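Jandura (software)

Jandura is an open-source toolkit for recording, cleaning up and replaying two-handed manipulation demonstrations. It was started by Desmond Pennington as a set of scripts for lining up gripper logs with video, and it grew, a little untidily at first, into the package that most people now mean when they use the name. It is written mostly in Python, with a small C++ core that handles timing.

History

The earliest scripts were shared under the name Ham, which survives today in the file extension and in a good many of the older function names (newcomers do ask about it!). The first release under the present name came in November, and the planner, Sirnine, was folded in with version 2 after living for quite a while in a repository of its own.

Design

A recording in Jandura is called a session, and it holds one stream for each hand, one for each camera, and a shared clock. Streams may arrive at quite different rates, and the toolkit makes no attempt to force them together while recording is going on. Resampling is left to a later step called Cokness, which brings everything to 15 samples per second by default, though plenty of users set it higher for quick work. Sessions are limited to 400 segments, a figure carried over from the Ham days and never raised.

Sirnine takes the cleaned paths and looks for places where the two arms of a robot would get in each other's way. When it finds one, it delays whichever arm has less to do, and only if that fails does it bend the path itself.

Segmentation and labeling
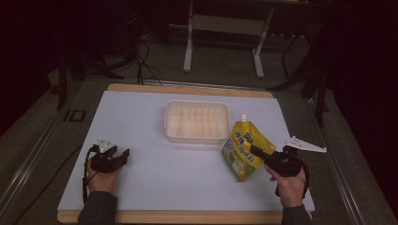
Jandura splits a session into segments mainly by watching the opening of each gripper, and it keeps the two hands separate all the way through, so that a busy right hand never decides where the left hand's segments begin. The approach suits work with hand-held grippers particularly well, where one side is often waiting while the other has hold of something, as with the yellow spout pouch clamped at its lower right edge by the right gripper, beside an empty tray. A segment of this sort is labeled "hold" for the right stream and "free" for the left, and the person reviewing it can add the name of the object and of any container nearby. Soft packaging remains a known weak spot, as a pouch can give between the jaws and the opening may drift enough to trigger a false split. The usual remedy is to raise the threshold for that one object in the session's settings file.

See also

Cokness resampler
Sirnine planner
Ham file format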